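14 comments | 37 shares

Well, the Eichhorn is getting its tables back, and I for one could not be happier about it!

If you've lived in Plidunholm for any length of time you'll know the Eichhorn, the reading cafe on the corner by the old tram stop. It closed its back room last May after a pipe burst upstairs and came down through the ceiling. The front counter stayed open, so you could still get a coffee and a bun, but the back room was where people sat and did things. I wrote a good chunk of these columns in there. Since then I've been writing them at my kitchen counter next to the toaster, and I think it shows.

Anyway, I dropped in on Monday to see how the work was going and found Sabine Janssen, who runs the place, standing on a stepladder with a paint roller and a very good mood. The room opens again this month, she told me, with 17 tables where there used to be 14. They got the extra space by knocking out the closet where the broken chairs used to go to die (my words, she was kinder about it).

The big question was always going to be what the new tables would be made of. The old ones had a white plastic coating that peeled at the corners, and half of us had a favorite corner to pick at. Sabine wanted wood and she wanted it to look like wood, with grain you can see from across the room. She asked regulars to send in ideas and got a whole shoebox full.
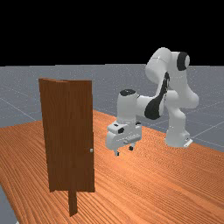 Lots of grain and a warm orange-brown finish: a computer rendering of a wooden table top.

The tables are being built by Benedikt Frerichs, who has a workshop out on the Etham road and made the shelves in the library annex a few years back. I called him up, and he was cheerful but clearly busy - there was a saw going the whole time we talked. He says the first tables are finished and the rest are waiting on a second coat of oil. He also says people should please use coasters. I promised to pass that on, so there you go.

There was a bit of grumbling about the cost, I should say. The cafe's prices are going up a little to help pay for it all, and a couple of folks in line ahead of me had opinions about that. A pot of tea will be 37 cents more than it was. I can live with it, but I drink a lot of tea, so ask me again in winter.

What else? The Fudavar chess group gets its old evening slot back, the kids' story hour moves to 2 p.m., and the piano stays where it is because it won't fit through the door anymore. Sabine says she'll have it tuned. She has said this before!

If you want to help carry chairs, go by the counter and put your name on the sheet. You get a free bun out of it. I've signed up already, bad knee and all, and I've told Sabine I want the seat by the radiator.

Contact the newsroom | Copyright Plidunholm Notes | Back to top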